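**Listening to Records on Purpose, session 8: the long middle**

Assigned: Cetari, *Flisau*, all of side two, twice. If you only got through it once, you'll be able to follow most of what comes next and enjoy none of it.

Some groundwork. A drone is a held note. A riff is a short figure that repeats. Space rock, for our purposes, is what happens when a band has one of each and a free evening. Cetari have one of each. The drone enters first, on organ, and stays put for the whole side like a relative at the holidays.

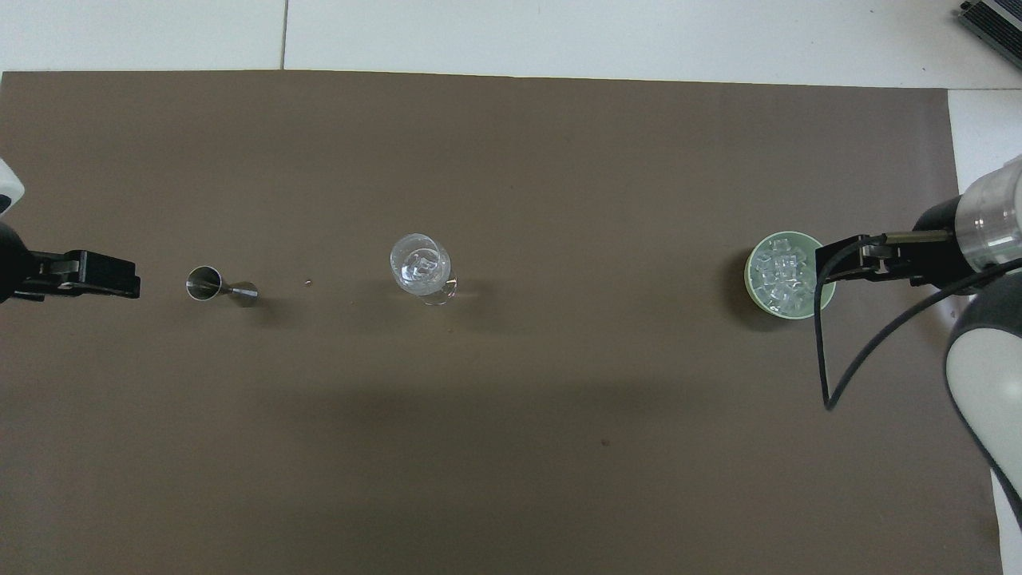 The bass changes note exactly once before the drums arrive. Mark the spot on your listening sheet. Last December half the class marked the phaser pedal coming on, an easy mistake, and I gave partial credit out of pity.

Compare this with Pärn's first album, also on reserve. Pärn use the same tempo and very nearly the same fuzz tone, but they put a chorus in, and you can hear them regret it. The pressing was 600 copies. The library has one, with a scratch in the chorus that most listeners consider an improvement.

Question we ran out of time for: does side two have a climax, or does it just get louder?
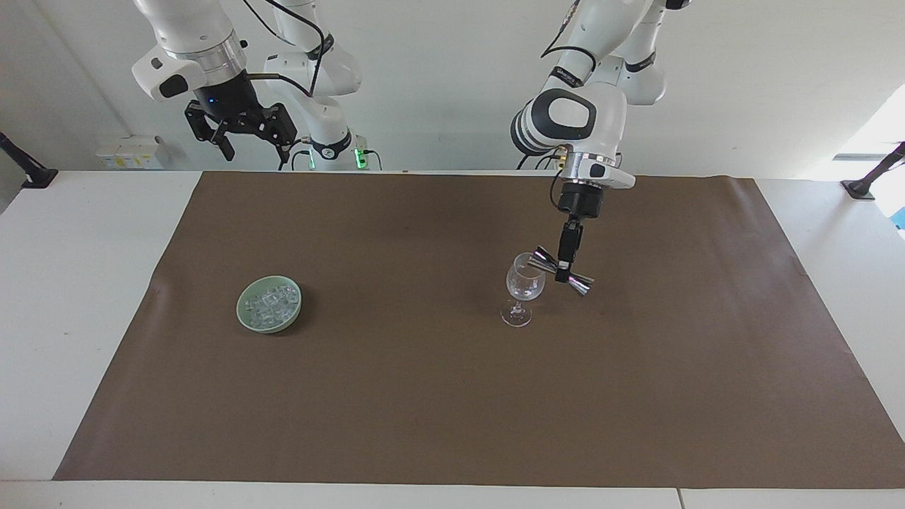

Hanham's liner note for the reissue says it just gets louder, and that anyone who hears a climax in there brought it from home. I disagree, mildly. When the organ drops out near the end, the riff is suddenly standing there with no floor under it, and that counts for something even if the volume knob did most of the work.

For next time:

- One page on the organ dropping out. Do not use the word "journey."
- Pärn, side one. Skip nothing, including the gong.
- Return the headphones.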